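Home | About | Recipes | Archive | Contact

The Year I Finally Learned Something on Purpose

Back in April I told my sister-in-law Golnar that I was going to start reading for one hour every evening, with my phone in the kitchen drawer, and she laughed so hard she had to put down her tea. Fair enough! I'm the person who bought a stack of library-sale paperbacks and then used them to hold the bathroom door open. But I had been feeling a bit foggy since the kids moved out, and my friend Manuela kept going on about her evening class, and I thought, well, why not me.

The first week was dreadful, I won't lie. I'd read the same page over and over while wondering whether I had paid the water bill. By the second Tuesday, though, I had gotten through 15 pages in one sitting and could even tell Houshang what was in them over dinner (he was very patient).

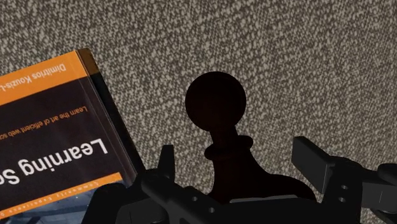 A little light reading on "the art of efficient web sc…"

I had decided early on that I would pick subjects I knew nothing about, and so far that has meant computers, bees, the history of salt, and a very long novel by a woman from Skamley who clearly loved fog. I didn't finish the novel. It ran to 1,254 pages and I gave up somewhere in the second wedding, and I feel fine about it. My mother finished every book she ever started and complained through most of them.

What has helped most is having a spot for it. I tried the bed (asleep in minutes) and the kitchen table (too close to the drawer with the phone!), and these days it's the sofa or nothing, with a blanket, a lamp and a plate of the Basamo almond cookies Mitra brings over when she visits.

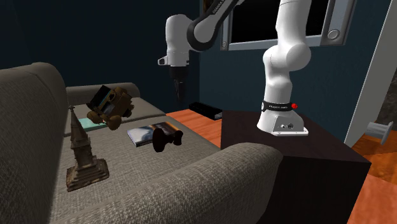

Gray sofa, brown tower, toy off-roader.

I'm over 2,000 pages in altogether now, if you count the parts I skimmed, and I've started keeping a notebook of words I like. "Brackish" is in there twice. If you have a favorite book on a subject you never expected to care about, do leave me a note, especially if it's short.

Print this post | E-mail this post

Recent posts
Fereshteh's Lentil Soup, Again
A Wet Weekend in Dundanine
Why I Stopped Ironing Pillowcases
Letters from My Aunt, Part 2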